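Work and Automation, handout 4
Posted 5 Feb 2021. Read before section, bring the worksheet

Picking up where we stopped: task vs. job. A job is a bundle of tasks. Machines take tasks. What's left gets re-bundled, and somebody decides how. That somebody is usually not the person doing the work. Most of today is about that.

Case: Tsoukalas, mail order toys and gifts, one warehouse in Pirkport. 66 people on the floor before the arms came in. Packing was the big room. Orders came down on paper slips, you walked the shelf, filled the basket, checked it, wrapped it, sent it out. One person, start to finish. Slow but you knew your order.

What changed
- picking into baskets went to arms, supplied by Trendcombe (16 stations to start)
- wrapping and checking stayed with people
- new job title: station minder. Clears jams, swaps baskets, tells the arm to try again
- slips gone, screens instead. The screen software is Ultia, you'll see the name in the reading
- training was 30 minutes per person. Compare w/ the older packers, who said it took a full season to get good

What did NOT change: start times, base pay (first year), the supervisors.

Note on the word "unskilled." Management used it for picking in the January memo, p. 2. Same memo, p. 5, complains that the arms have trouble with soft goods, odd shapes, anything that squashes. So which is it. Reaching for a floppy thing and setting it down without mangling it is skill, we just don't pay for it as one. Underline this, it comes back on the midterm.

Pace. Before: packers set their own within a daily target. They banked time, went fast in the morning and eased off after lunch. After: the basket comes when the arm is done with it. Can't bank anything. Minders reported two kinds of bad hour, the one where nothing happens and you have to stare at it anyway, and the one where three stations stop at once. Average workload looks fine on the chart. Averages hide this. (See the Pace section of the reading, skip the appendix.)

Who watches who. The stops are logged per station, and each station has a minder's name on it. So a stop caused by a crumpled bag goes on a person's record. There were 253 disputed stops in the first quarter. Disputed means the minder filed a form saying it wasnt me. Think about what it costs to file the form, and who wouldn't bother.

Talk, small point but don't skip it. Packers used to work across a table from each other. Minders stand in a row facing the stations. Breaks staggered so coverage never drops. Several people brought this up before they brought up money.

Arguments for the change, be fair to these:
- wrist and shoulder complaints went down, even the critics agree
- less walking, some older workers stayed on who had planned to leave
- a few minders moved up to maintenance, better paid

Against:
- fewer hours for part timers
- knowledge of the stock drains out, no one handles it anymore
- the minder gets the blame but not the controls. They can press retry, they can't change the grip or the speed

Now look at the task itself at its smallest. One soft striped item, one basket, one move. Ask what a person doing this would be noticing that isn't on any log.

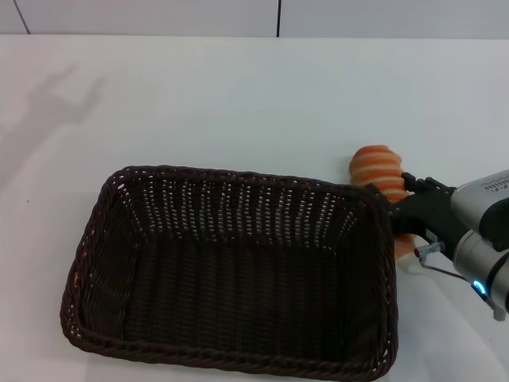

I could do that with my eyes shut and talk about my kid's birthday while I did it, one packer told the interviewers, and now I have to keep my eyes open and do nothing. She wasn't angry at the machine, she said, she wanted a say in when it runs.

Keep her last bit in mind for the worksheet. "A say in when it runs" is a demand about control, and it isn't the same demand as keeping the old job. People mix these up constantly, incl. in last week's papers.

Terms to know: task bundle, residual work, machine pacing, monitoring burden, deskilling (and the case against the word)

Worksheet, half a page each
1. Take a job you've had. List its tasks. Cross off the ones a machine could take and say what's left over. Would you want the leftover job?
2. Redesign the minder role with no new equipment. You may change schedules, layout, who can press what.
3. Who should own the stop log, and who should be able to read it?

Typed please. Next time: scheduling software, same warehouse, differnt fight.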